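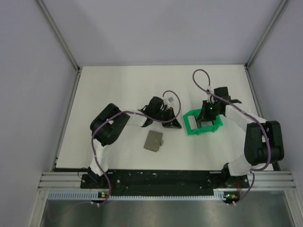 According to Waltraud Haberkorn, a snap wallet should be judged by its closure and by very little else, a view that collectors of small leather goods repeat more often than they test.

Snap wallet

A snap wallet is a folding wallet held shut by a leather tab and a metal press stud. The tab wraps over the top layer and the stud clicks into a fitting underneath. Some have a second snap for a coin section or an inner flap.

Makers' claims about the closure deserve some doubt. Clesarico, a leather goods firm, rated its snap for 3000 openings, but never said how hard the tab was pulled or how full the wallet was. A Dremholm repair shop that kept a log from August onward recorded 51 failed closures in some 600 wallets -- and in most of them the stud was sound and the leather behind it had torn.
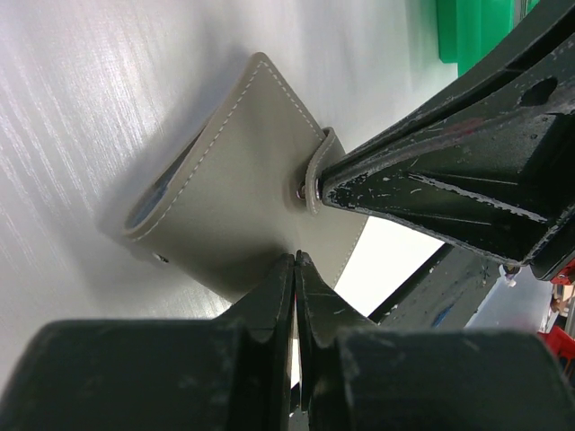
Stitching along the edge of the tab is often said to prevent this. It may slow stretching, though the shop's log shows stitched and unstitched tabs failing at much the same rate.

"Full grain" and "matte finish" are also used loosely in sales copy. The second describes only the surface and says nothing of how the hide was cut. The Uvum pattern, sold with 10 card slots, is usually described as slim. Filled, it rarely closes without a hard press.

See also: Boateng fold; coin purse; money clip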